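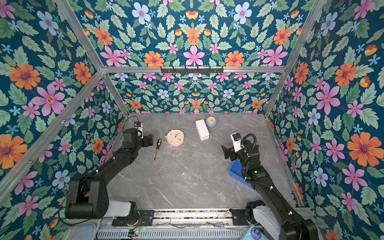

Orange daisy-like flowers and pink blossoms on deep teal. More on floral wallpaper below.

1/ I've been hanging wallpaper for a living since I left the Drarklow print works, and most of the questions I get are about big floral patterns. Putting my usual answers in one thread so I can link to it.

2/ Pattern repeat is the first number to look at on the label. It tells you how far you travel down the roll before the design starts over. A small repeat wastes very little paper. A large one can cost you most of a foot on every strip.

3/ Then look at the match. Straight match means the same flower sits at the same height on every strip. Drop match means every other strip is shifted down, usually by half the repeat. Drop match hides seams better and takes longer to plan.

4/ Symmetrical patterns want to be centered. Find the middle of the wall people look at most, usually the one facing the door, and decide whether a seam or the middle of a strip goes there. Draw a plumb line and work out from it both ways.

5/ Do not trust the corner of the room as your plumb line. I papered a hallway in Corkomstead last July where the corner leaned so far that the flowers would have walked right into the ceiling by the third strip.

6/ On dark backgrounds, the seams are what go wrong. Paper is white at the cut edge and it shows as a thin line. Some hangers run a matching chalk pastel along the edge before pasting. I do it on anything navy, black or teal. Test it on a scrap first.

7/ Painting the wall a close color before you hang also helps. One coat is enough. If a seam opens a hair in winter you see teal instead of primer.

8/ Buy every roll at the same time and check the batch number on each one. Two batches can look the same in the store and different on the wall. If the numbers don't match, send them back before you open anything.

9/ Someone asked about cost. My last dining room was $2,000, paper included. Half of that, $1,000, was the paper. Labor goes up with windows, sloped ceilings and old paper that has to come off.

10/ Taking off old paper: score it lightly, wet it with warm water, wait, scrape. Repeat. I have tried the gels and went back to water. In one Dusholm kitchen there were layers going back to the owner's grandmother. She kept a piece of each one.

11/ A bit of history, as people seem to like it. Bit-na Seo lent me a sample book from the old Jang mill, 67 pages, nearly all florals. The early ones have only a few colors because each color needed its own block. The later pages get crowded fast.

12/ My favorite page is a plain leaf trail in two greens. She likes a huge peony I would not put in any room I had to sleep in.

13/ Can you mix a large print and a small print? Yes, if the colors are shared. Put the large one where you stand back from it and the small one where you are up close, like behind a desk or in a powder room.

14/ Hold on to one spare roll. Store it flat, in the dark, with the label on. A patch cut from a roll kept in a hot attic will not match the wall.

15/ Smooth from the middle out. Wipe paste off the face right away with a damp sponge and change the water often. Dried paste leaves a shine on dark paper that you will see every evening when the lamp is on.

16/ Let it sit overnight before you judge it. Small bubbles often go flat on their own. Bigger ones can be slit with a fresh blade along the edge of a petal and pasted back down.

17/ I get through 40 blades on a normal job. Snap a new one after every long cut. A dull blade tears wet paper.

18/ Going to do a separate thread on ceilings. Send me your questions on those and I'll work through them this week.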